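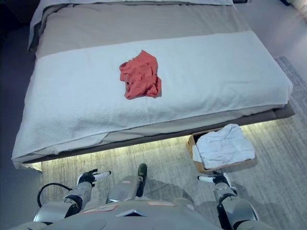 A white towel over the duvet, ready for folding.

I want to defend a small habit which my neighbours in Forville find strange: I fold the laundry on the bed, and I put a big towel under it first. They say a table is more correct. Perhaps, but my table is narrow and there are always papers on it.

The towel protects the duvet, and on white I see every stain and loose thread before the thing goes into the drawer. A red shirt left in a heap looks like an accusation there. I fold it sooner.

In March I read in the Plornar housekeeping pages that clothes should be folded within 2 hours of drying. I do not believe in such rules. Mine sometimes wait until 9 in the evening, and they are still clothes. What I believe in is one clear surface, used for one job, with a wicker basket on the rug beside it so that I do not walk with full arms.

When the basket is full I shake the towel at the window and the bed is a bed again. A table would keep the pile until the next day. I know my table.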